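The gauge at Astovcombe had been read at six every morning for longer than the log went back. The log went back to a flood, which had taken the earlier volumes.

The keeper wrote the level in the first column and the time in the second. The third column was headed Remarks and was to be left blank unless the level had moved by more than 9 inches overnight. In October it had not moved at all. Fourteen entries in a row gave the same figure, and the keeper, who had been trained at Plastlow, where figures moved, began to suspect the gauge.

The procedure for a suspected gauge was set out on a card inside the hut door. The float was to be lifted by hand and released. If it returned to its mark, the gauge was sound. The keeper lifted the float and released it. It returned to its mark. 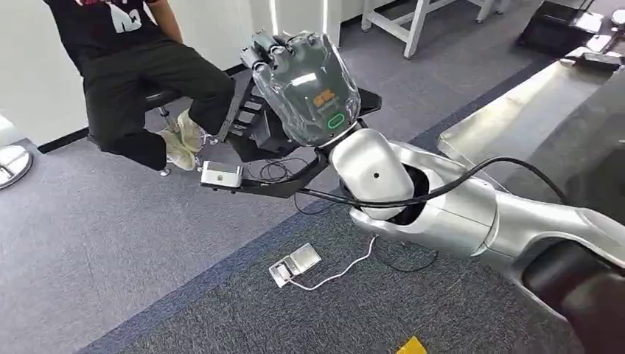
Hand and wrist, with the clear cover in place.

The card did not say what to do if the gauge was sound and the reader was still not satisfied. The keeper telephoned the district office and was told that a steady level was a good level. The keeper asked how much water was coming into the reservoir. The office said 1,098 gallons a minute at the upper weir. The keeper asked how much was going out. The office said the valves at Astovcombe were shut and had been shut all month, as the keeper should know, the keeper having shut them.

There was a pause on the line. The office said that evaporation was not nothing.

The keeper worked it out on the back of the log that evening. Evaporation in a warm July might account for a small part of it. Seepage through the dam would have shown as a wet patch on the downstream face, and the downstream face was dry enough to strike a match on. The keeper had struck one, at the foot, and had then walked the whole toe of the dam with a lantern.

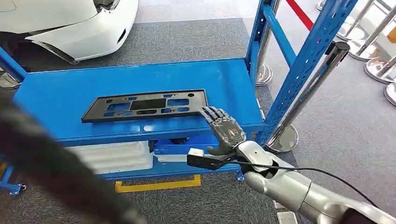

T. Peren

The next reading was taken at six and was the same. The keeper took another at noon, which was not required, and another at midnight, which was not allowed, the hut being officially locked from ten. All three agreed. The keeper entered the first in the log and the others on a separate sheet.

After a full 24 hours of hourly readings, the sheet held one number written over and over in a hand that got worse toward morning. The keeper drew a line under it and went down to the water with a stake and a mallet.

The stake was oak, notched at every inch. It went in at the edge, on firm gravel, with the water at the fourth notch. The keeper sat on the bank and watched. By two in the afternoon the water was at the fifth notch. By four it was at the sixth. The keeper went back up to the hut and read the gauge, and the gauge had not moved.

The float was lifted and released again. It returned to its mark.
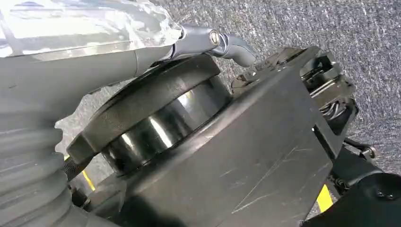 Ribbed boot and gray housing, plastic wrap above.

At dusk the stake was under. The hut stood a little higher than the bank, on a brick footing, and from the step the keeper could see that the path to the boat shed was gone and that the shed itself had water against the door. It was very quiet. The valves were opened by hand, in the order given on the card, and the outflow could be heard from the far side of the dam.

The keeper telephoned the office again. The office asked for the level. The keeper read it out, the same figure as before, and the office thanked the keeper and said it would be put down as steady.

The keeper took the log from its shelf, turned to the day's entry, and looked for some time at the third column. The rule was 9 inches by the gauge. The pen was put back in its tray. Then the log was carried up to the top shelf, where the flood would have to be a good deal higher to reach it.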